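From: Solveig Rustad
To: stiltport-build
Date: 17 February 2020
Subject: Re: two-arm sweeping, grip and approach angle

Linnea Boström wrote:
> Are you still commanding both wrists from one trajectory? On my Stiltport
> build the dustpan lip lifts as soon as the broom arm decelerates. I blamed
> the Viklund joint plates, but retightening them changed nothing.
> Also, what floor are you testing on?

Linnea,

No, I split the trajectories in September. Each arm has its own planner and the two share a clock at 50 Hz. With a single trajectory the pan arm inherits the broom arm's deceleration, and that gives the lift you describe. I would leave the plates alone.

The floor is square ceramic tile with grout lines, up to a threshold where the next room continues in marble pattern. I work at home, at the doorway. 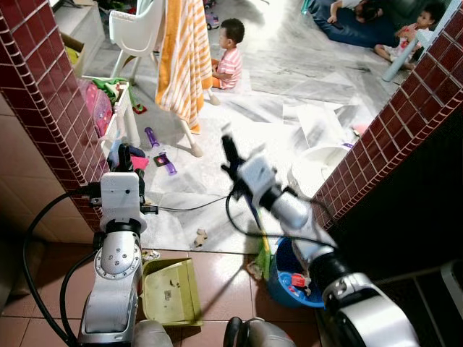

The base stays parked during a stroke. Only the arms move, and the planner gets a fixed floor height measured at startup. I tried updating the height during the stroke from wrist force, but the grout lines put enough noise into the signal that the pan began to hunt. A 4 Hz low-pass removed the noise and also made the correction too slow to be of use.

Grip is the larger problem. Both handles are round and the fingers are curved, so contact is a short line on each side. At 50 percent closing force the handle rotates under load. At 70 it holds, and the finger motors run warm after 200 strokes.
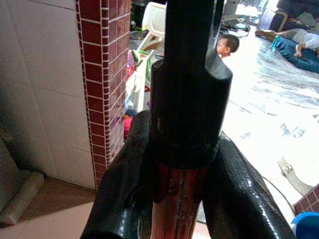
Stellan Tveit asked off-list whether a sleeve on the handle would do the same job at lower force. Probably, but a sleeve changes the diameter, and the Miron grasp routine closes to a stored width before it switches to force control. You would have to re-teach the width for each tool. I have not done that yet.

For the approach, the pan goes down first and the broom second. The pan arm holds position with low stiffness in the vertical axis and high stiffness in the other two. The broom arm does the opposite during contact. 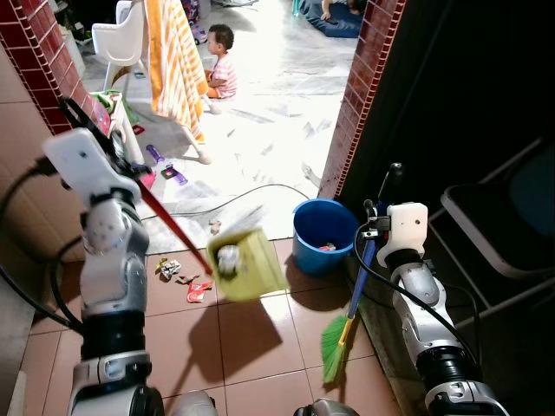 Stroke length is limited by the elbow on the broom side. Past the limit the Maver driver reports a following error and stops both arms, which is correct behavior but leaves the bristles loaded against the floor. I added a short vertical retract before the fault is cleared. Without it the first move after reset starts with a jerk.

Light wrappers are harder than heavy scraps. They ride up on the bristles if the stroke ends too fast, so the last part of the stroke now runs at half speed.

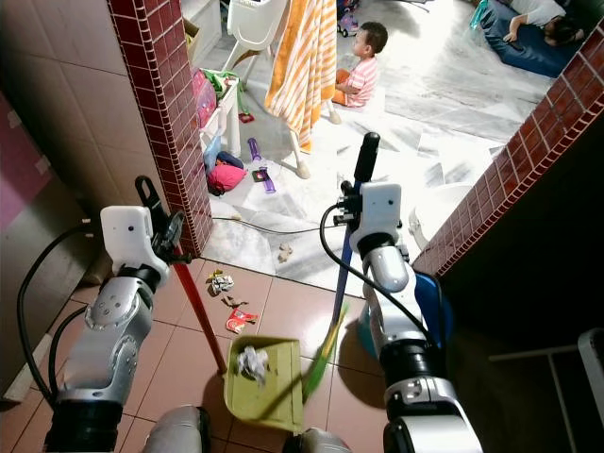

Åsmund Sjöberg thinks the half-speed section should be triggered by distance to the pan lip and not by time, given that the start point of the stroke varies. I agree, and the change is small. It needs the lip position in the broom arm's coordinates, so the calibration between the two shoulders has to be good. Mine drifts if I remove an arm and refit it.

Linnea, if you send me your stiffness values for the pan arm I can compare them with mine. The config file is in the usual directory, under the old name.

Solveig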